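Our visit to Brimthorpe and the Carnico stone

Posted 4 December 2023

I had been promising the local history group a trip to Brimthorpe ever since February, when Graciela Escobar gave us that lovely talk on boundary stones and old market crosses and half the room went home wanting to see one. Well, we finally made it, and I am so glad we did, even though the bus was late and the wind came straight across the fields at us (bring a hat if you go, and a second hat for whoever forgets theirs).

We started at the top of the village, where the Osholm road meets the old drovers' track. The marker there is called the Carnico stone, and if you are expecting something grand you may walk right by it, as three of our group did. It is a stump of gray stone, about knee high, leaning toward the ditch. Graciela thinks it was once the base of a wayside cross and that the shaft went into somebody's barn wall a long time ago. She showed us the square socket on top, now full of moss and rainwater, and we all took turns poking a finger in it like children.

The name has caused arguments for years. The older books say Carnico was a landowner, but there is no such family in the parish registers, and Graciela has been through all of them. Her own guess is that a clerk misread a field name and everybody after him copied the mistake. I like that explanation very much, having made a few copying mistakes of my own in this newsletter.

From the stone it is a gentle walk down to the church, 380 paces by the old guidebook, though it felt like more with the wind in our faces. The tower is the oldest part, and the nave was rebuilt after a fire. We were allowed up to the ringing chamber in two groups, and those of us with bad knees stayed below and looked at the floor slabs. My favorite was for a miller named Nair, whose inscription runs on for 14 lines and spends most of them on his dispute with a neighbor over a water channel!

After lunch (leek soup, and very good bread) we went across to Nair House, the old mill office, where the parish keeps its archive. They hold 1,206 items in all, mostly deeds, rent books and letters, and 307 of them have been cataloged so far. We spent a happy hour with the rent books. One of them has a sketch of the Carnico stone in the margin with part of its shaft still standing, and I think I heard Graciela gasp, although she says she only coughed.
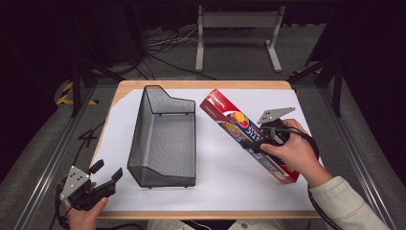 Black mesh basket and a long red box on the paper-covered table.

I should say a word about the mill itself, too. The wheel is long gone, but you can follow the dry channel behind the building for a good way, right up to the bend where the miller and his neighbor must have stood shouting at each other. There is a footbridge there now and a bench facing the wrong direction, toward the road, so we sat on it backward and finished the last of the cookies.

Graciela is writing up the margin sketch and would love to hear from anyone with family papers from the Osholm side of the parish, particularly old maps or farm accounts. Bring them along to the next meeting, or leave a note for her at Nair House. If you would like to see the stone for yourself, park by the church and walk up - the verge at the top is soft, and our bus driver was not at all pleased with it.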